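Search this site
Search
Enter keywords

Print this page
E-mail to a friend

Second-hand furniture evening at Rondow hall returns for August

Anyone who has ever tried to get a wardrobe down a narrow staircase will have some sympathy for the people of Gonville Street, who have spent the past few weeks doing very little else. The street's furniture evening, which went quiet for a couple of years when the old meeting rooms were shut for repairs, is coming back this August in the main hall at Rondow, and to judge by the number of tables, chests and sideboards already promised it is going to be a squeeze.

The idea is as simple as it ever was. If you have a piece of furniture that is sound but no longer wanted, you bring it along in the afternoon, it is given a ticket and a place on the floor, and from seven in the evening the doors are open to anybody who would like to take it home. Small things go for £3, larger ones for £13, and there is a little haggling at the end of the night over whatever is left, which some of the regulars freely admit is the part they like best.

Priya Haverford has run the evening since it began, when it was a row of kitchen chairs on the pavement and a biscuit tin for the money, and she is plainly delighted to have it back.

"People kept stopping me outside the baker's to ask when we were starting again," she told us. "They'd say, I've got my mother's dresser in the garage and I can't bear to send it to the tip. Well, now they can bring it to me, and somebody will give it a good home. I only ask that they measure it first!"

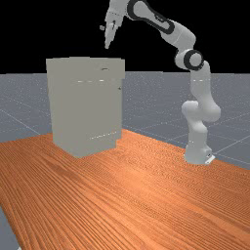 She means it about the measuring. At the last evening a very handsome bookcase was carried the whole length of the street by four cheerful people, only to be found a hand's width too tall for the door, and it spent the night under a tarpaulin in the yard. It did find a buyer in the end — a couple from the far side of the park, who came back for it the next morning with a borrowed van — but Priya would prefer not to go through that again, and there is now a strip of red tape on the door frame to show how high is too high.

A good deal of what comes in needs a bit of care before it is fit to be sold, and that side of things has been taken on by Tadeusz Pawłowska, who had a repair shop in Butt Lane until he retired and who has never quite got out of the way of mending things. He will be at the hall from the early afternoon with his clamps and his glue, looking over joints and easing stiff drawers, and he is happy to have a word with anyone who wants to know whether a wobbly chair is worth saving. In his view it nearly always is.

"A loose leg frightens people," he said. "They think the whole chair is finished. You take it apart, you clean off the old glue, you put it back together properly and you leave it alone overnight. The leaving alone is what they find hard."

He has also agreed to give a short talk before the doors open, on looking after old wood at home. It was the best attended part of the last evening, with people standing along the back wall, and this time a few more benches are being put out.
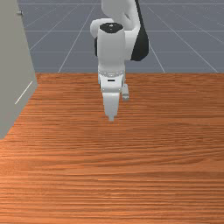
Colour is something he gets asked about a great deal, and he intends to spend a fair part of the talk on it. Many people are nervous of a strong, warm finish and want everything sanded back until it is pale, when a table might have kept its character perfectly well with a gentle clean and some wax. A reddish-orange wooden top like the one in the second picture can look rather bold by itself, he says, but put it in a room with plain walls and a couple of quiet chairs and it will cheer the place up all through the winter. His advice is to live with a colour for a month before reaching for the sandpaper, and to try any new polish on the underside first, where a mistake will only ever be seen by the cat.

The money raised goes towards the street's winter lunches, which are held in the same hall and which fed 88 people at the last sitting. Tea and cake will be served throughout the evening, and there will be a corner with crayons and paper for children who have had enough of looking at cupboards. Parking by the hall is limited, so those who are only coming to browse are asked to walk if they can and leave the spaces for anyone with something heavy to load.

Help with lifting is also on offer. The Gerard removals firm is lending two of its people and a small lorry for the evening, and will deliver larger pieces anywhere within 7 miles of the hall for the price of the fuel. Deliveries need to be arranged at the desk when you pay, and you will be asked about stairs.

Furniture can be dropped off at Rondow hall from one o'clock in the afternoon until five. Mattresses, electrical goods and anything with live woodworm will have to go home again, and upholstered chairs and sofas must still have their fire labels attached. Entry is free, Tadeusz's talk begins at six, and there is no need to book for either.

Print this page
E-mail to a friend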